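Grornen Club Gripper – hand-held, two finger, fin-ray pads
Item 3019 | For school clubs, student teams and competition entries
142 shares

Same gripper the Titport student team uses for its table clearing project. You hold it, you collect the grasps, your robot learns from them later. Bottles mostly, so far.
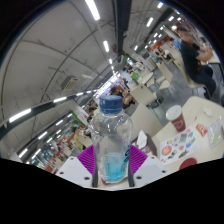
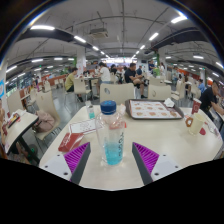
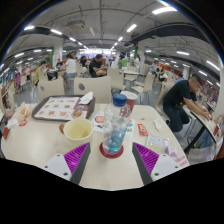
Food court tables, one clear bottle with a blue cap each time. Magenta pads on all three.

What you get
Two fingers, left and right, mounts already drilled. Two ribbed pads, fitted. Handle, trigger, bag of screws (count them before you start, they roll). Weight 498 g without camera. Camera not included – most clubs have one in a drawer.

Pads
Flexible ribs, bend round whatever you close on. Good on thin plastic bottles, the sort that crumple if you pinch them. Not for knives, hot pans or anything over a kilo. Wipe with a damp cloth. No solvents, they go sticky and then you are buying new ones.

Using it in a club
Takes one session to put together, less if somebody has read the sheet first. The Titport lot work in pairs, one holding and one writing down. They had 344 grasps logged by December and were still arguing over what counts as a miss. Their rule now – bottle has to leave the table and go back down standing.

Allowed in the Stondimham Cup, open class, as a training tool only. Check the rules for your own age group. The Vukčević wrist adaptor fits but you need the longer screws, sold seperately.

Notes
Trigger spring is stiff for the first week. Smaller hands – move the pivot to the inner hole. Spare pads in pairs only. Do not leave it on a radiator.

Schools can order on account, ask for the club price. Delivery normally a week, longer if we are out of pads. We are sometimes out of pads.

Page updated March 24, 2025

Comments (4)

Tumaini Shemweta
Does the inner hole setting change how wide it opens? Our year 8s can't get it round a big squash bottle.

Grornen shop
Yes, you lose a bit. Try the middle hole, should be enough for most of them.

Edin Berisha
Had ours since December. Pads fine, one mount cracked where I overtightened it, my own fault. Replacement came quick. Would like the instruction sheet in bigger print tho.

Tumaini Shemweta
Middle hole works, thanks. Ordering a second one for the Thursday group.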